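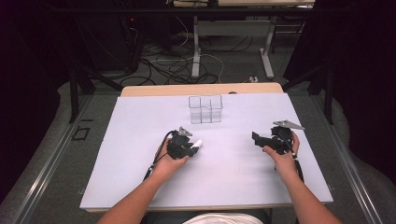 My table this morning, with the white top on.

Dremness Forum > Home and Workshop > Tables and work surfaces

Thread: White table top, does it tire your eyes?

pellworth_k
Posts: 1768
Good morning to all. I have a light wooden table and on it I keep a white top, which you see in the photo. In some light it looks a little lavender. I like it because small things are easy to find on it. But since the spring my eyes are tired after two hours of work, and in the afternoon I have often a headache. My lamp is a Drallard with a long arm, it stands on the left side. The window is in front of me.

My question is simple. Is the white surface the problem, or is it the lamp? I would prefer not to buy a new lamp if a piece of grey cardboard can do the same.

mossbank
Posts: 212
It is the white. I had the same trouble when I was repairing clocks. I covered the table with dull green felt and after one week the headaches were gone. White throws all the light back into your face.

tin_lid
Posts: 2807
I don't agree with mossbank. White is fine if it is matt. What hurts is gloss, and a window in front of you. Turn the table so the window is at your side, and try it for a few days before you spend any money. Which bulb is in the Drallard?

pellworth_k
Posts: 1769
Thank you both. The bulb is the one that came with the lamp, on the box it is written 4000 K. I can not turn the table completely, the radiator is in the way, but perhaps a quarter turn is possible. The top is not very glossy, I would say it is between.

mossbank
Posts: 213
"Between" is gloss, when the lamp is strong. Put a small mirror flat on the place where you work. If you can see the bulb in the mirror from your chair, then the lamp stands in the wrong place and you will have the glare on any smooth surface.

tin_lid
Posts: 2808
The mirror test is good, on this I am with you. But felt is a bad advice for many people. It catches dust and threads, and small screws hide in it. I once lost a watch spring in felt and found it on my sleeve at supper.

mossbank
Posts: 214
You brush it once in a week. It is not so difficult.

harrowgate_sue
Posts: 58
Can I ask something beside the subject? I sew, and for me a white table is terrible with white cloth and very good with dark cloth. So I keep two boards, one white and one grey, and I change them. The grey one was cut for me at Skoltley, from the remnants, and it cost less than a lunch. Would this help you, pellworth_k?

pellworth_k
Posts: 1770
It could help, yes. Did they make the edges smooth, or did you have to sand them at home?

harrowgate_sue
Posts: 59
They only cut. I sanded the edges myself with fine paper and put some tape on the front one, where my arms rest.

quillon
Posts: 1781
I come from the drawing side, so perhaps I see it differently. In my old office all the tables were white and nobody complained before the ceiling lights were changed for brighter ones. The eye does not like a big difference between the table and the room behind it. If your room is dark and only the table is bright, you will be tired, with white or with green. Put a second, weak lamp behind you, pointing at the wall.

Also, when did you last have your eyes tested? I am asking because I spent one whole winter moving lamps, and what I needed was reading glasses.

tin_lid
Posts: 2809
+1 for the eye test. I should have said it first.

mossbank
Posts: 215
I still say the colour matters more than quillon believes. The headaches stopped in one week, in the same room, with the same lamp and the same glasses.

quillon
Posts: 1782
I believe you. But felt is darker and also matt, so you changed two things at the same moment.

pellworth_k
Posts: 1771
Here is my report. I made the mirror test and yes, from the chair I saw the bulb very clearly. I moved the foot of the lamp further back and now I don't see it. The quarter turn of the table is done as well, but the drawer opens now against the radiator, so I am not sure it will stay. The small Deschamps lamp from the bedroom is behind me, pointing at the wall. I have also made an appointment with the optician, it is in August, there was nothing sooner.

For the moment the white top stays. If I still have headaches after the optician, I will go to Skoltley for a grey board.

harrowgate_sue
Posts: 60
Take your measurements with you, they do not measure there. And ask for the remnants at the back, the ones in front cost double.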